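The Small Arm on the Spare Table

December 12, 2018

A printed arm takes up less bench space than a drill press, and most of the time it costs its builder goes into parts that never move. The one covered in this article, called Orneo, was built over two winters in Tresness, a shared workshop with more table saws than electronics benches. It has three visible servos, a two-fingered gripper and a base that was redrawn more often than everything above it.

Links and linkage

The structural parts are white plastic, printed at Tresness on a machine with a build plate too short for the longest link. That link was shortened by 11 mm and the geometry recalculated. Print time for the full set came to 416 hours, counting rejects. The rejects were mostly links with holes that closed up at the bearing seats.

A slender bar runs from the wrist down to the middle of the arm. Parallel linkages of this kind let the designer keep weight off the far end, where every gram is multiplied by the reach. The finished arm, without its supply, weighs 329 grams.

The base is a stack of layers with through holes. Early versions were a single thick print that warped at the corners. Thin layers lie flat, and one can be replaced without reprinting the rest.

Wiring stays outside the links. Internal channels were tried on the first version and abandoned after a cable change meant taking the whole forearm apart. Loops at the joints are left generous, and the gripper is run through its full range before anything is tied down.

Picking up a cube

The standard test is a plastic cube, an open box and a sheet of white paper. The paper gives an even background and a surface that can be marked and thrown away. The arm lifts the cube clear and carries it over the box.

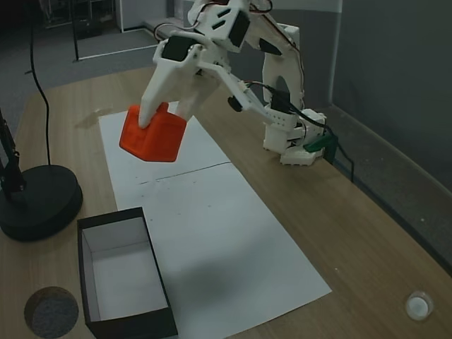

Repeatability

The control program, Catero, stores positions as joint angles and steps between them at a fixed rate. It has no knowledge of the cube. If the start position is off, the fingers close on a corner or on air.

A run of 1000 cycles is planned for the spring. Shorter runs have shown that the error comes mainly from play in the servo gears, and that it grows when the arm is stretched out. Approaching each point from the same side removes much of it. A spring on the lower joint, borrowed from an earlier project named Gosselin, is the next change on the list, followed by softer pads for the fingers.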